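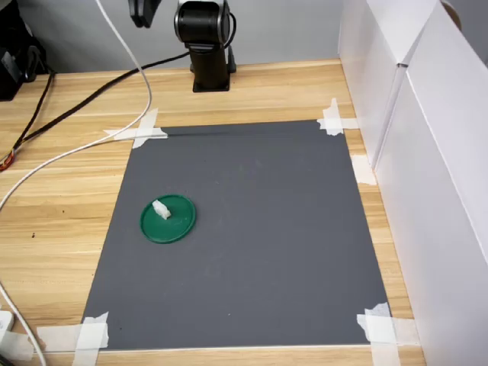
How does a robot arm learn to pick things up?

Amo is a robot arm at the Flivereck workshop. Amo has a learning job to do: pick up a small plastic part and put it on a lid. You could do that without thinking. A robot can't, so people have to show it, again and again.

Each time the job is shown from start to finish, it makes one example. A person steers the arm while a camera records what is going on. The computer also saves how each joint of the arm moved and when the fingers opened or closed. All of this goes into one file.

One example is not much help. If the part always started in the same spot, Amo might only learn to reach for that spot. So the people move things between tries. The lid may go closer to the arm or farther away, and the part may be turned sideways.

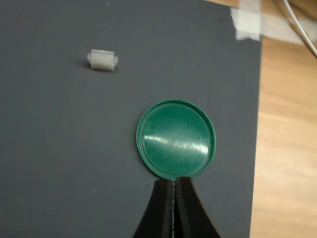 The person steering has to be patient. A good example is smooth and not too fast. If the part slips, the person can mark that try as a miss. Misses are kept in a different folder - they can be useful later, but they shouldn't be mixed in with the good ones.

At Flivereck they record 20 examples and then take a break. Before the next set, someone watches 3 of them on a screen to check that the pictures are clear.

When there are enough examples, a computer program called Teuber goes through them all. It looks for what the arm did when the camera saw a certain thing. Little by little, it gets better at guessing the next move. This is called training.

Then comes the test. The part is put in a place that was not in any of the examples, and Amo tries alone. If it misses a lot, the people go back and record more.

Words to know

Gripper: the part of a robot that holds things, like a hand. Amo's has two fingers.

Joint: a place where the arm can bend or turn.

Training: when a computer learns from examples.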